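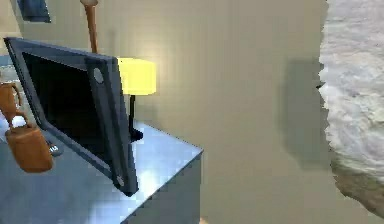 Modbridge Evening Law Course
Handouts
Week 6: Theft, and what "dishonestly" means

Notes by Lăcrămioara Iordache

Welcome back, everyone, and thank you for the lively discussion last time, which ran so far past the bell that I never got to the second half of my own notes. I've folded what we missed into this handout, so if the opening pages look familiar, that's why, and you may skip ahead with a clear conscience.

We are still in England and Wales, and we are still with the Theft Act 1968. Section 1 says that a person is guilty of theft if he dishonestly appropriates property belonging to another with the intention of permanently depriving the other of it. Please learn that sentence by heart. I know it feels like school, but everything else hangs from it, and in October you will be glad to have it ready.

The parts of the offence

The Act helpfully takes the words one after another in sections 2 to 6. Dishonesty comes first, then appropriation, property, belonging to another, and the intention permanently to deprive. The prosecution has to prove all of them. If one is missing there is no theft, however badly the person has behaved, though there may well be some other offence (we'll come to making off without payment after the break).

Appropriation

Section 3 speaks of "any assumption by a person of the rights of an owner". It is wider than most people expect. In Morris (1984) the defendant switched price labels on goods in a supermarket, and the House of Lords held that taking over any one of the owner's rights would do. Then Gomez (1993) went further still and said there can be an appropriation even where the owner consents. Some of you were quite cross about this on Thursday! You are in good company, and plenty has been written against it, but it remains the law.

Belonging to another

Section 5 covers possession and control as well as ownership. So it is possible, odd as it sounds, to steal your own property, and Turner (No 2) (1971) is the case everyone remembers: the man who took his own car back from the garage without paying for the repairs.

Dishonesty

Section 2 doesn't define the word. It only lists three beliefs which will prevent a person from being dishonest: that he has a right in law to the property, that the owner would consent if he knew, or that the owner can't be found by taking reasonable steps. The belief has to be honestly held. It need not be reasonable, although a very silly belief is naturally harder to persuade a jury of.

Outside those cases we use the test from Ivey v Genting Casinos (2017), confirmed for criminal cases in Barton and Booth (2020). First ask what the defendant knew or believed about the facts. Then ask whether, on those facts, the conduct was dishonest by the standards of ordinary decent people. The old second limb of Ghosh (1982), whether the defendant realised that others would think it dishonest, has gone. Older textbooks still have it, so do check the date of anything you pick up second-hand.

A problem to take home

Avram lives in Drasside and keeps the float for a small bakery called Tasus. One evening he takes £612 from the cash box to pay his rent, meaning to put the same sum back when his wages arrive, and he leaves a note in the box saying so. The owner finds the box two days later and calls the police.

Write no more than 2 sides on whether Avram is guilty of theft. Think about the note, and what it tells us about his state of mind. Think too about Velumyl (1989), where money was taken from a company safe and the defendant said he meant to repay it. Would Avram be giving back the very same notes and coins?

Reading for next week: sections 8 and 9 of the Act, robbery and burglary, along with the case of Collins (1973). Read the facts of that one slowly, with a pencil, and bring your copy with you.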